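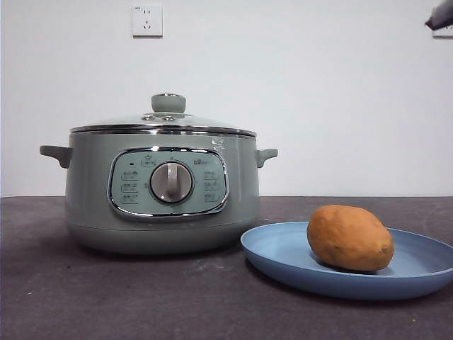 Will a robot arm in a staff kitchen save anyone any work?
Some lifting and stirring, perhaps, but the wiping, checking and topping up stay with the people on shift, and they need time for it on the rota.

Tips from the Mukex canteen, where we feed 250 at lunch

Keep one dial, one setting. A cooker with a plain rotary knob suits the arm and the cooks alike. If the labels are in a language your staff don't read, write a card and tape it to the wall.

One potato on a plate is a fair test. A sack of them, all shapes, with soil on, is what you'll get on Monday. Ask Savirel or whoever is selling to run the sack.

Wipe the worktop before every run. Dust and specks show up badly on dark grey, and the arm won't mind them. Your customers will.

Leave the lid to a person. Steam burns are no joke, and I haven't yet seen a gripper I'd trust near a glass lid at noon – the brochure says otherwise.

Write down every stoppage. In May we were told to expect 5 minutes' minding a day. Our sheet says 50.

Don't cut anyone's hours until the sheet has been read by the people who filled it in.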